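Hairline cracks in new driveway, call the contractor back?

Hala Fawzy
Bruvau poured our driveway in October, 446 square feet. Two cracks now run from the garage door toward the street. The contract says concrete isn't covered. Is it worth calling?

Tâm Ninh
Call them. Ours wasn't covered either and they came out and filled it. Send measurements first:
Width of each crack at the widest point
Whether one side sits higher than the other

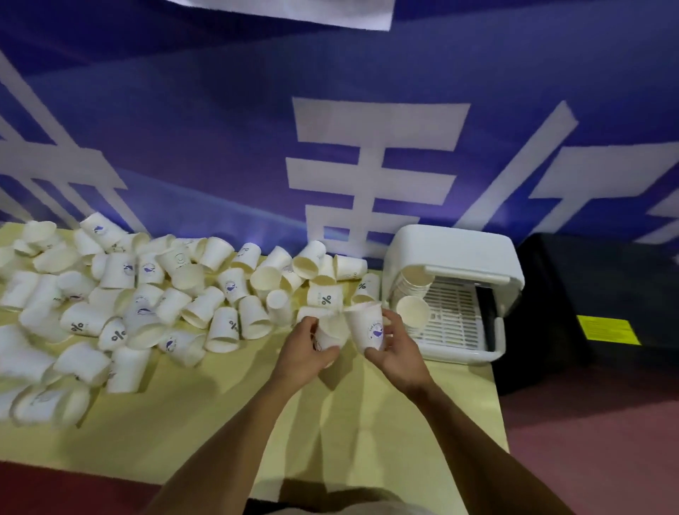
Distance to the nearest control joint

Hoàng
Mine cracked too. Paid roughly $300 for someone else to seal it. Get it done before winter.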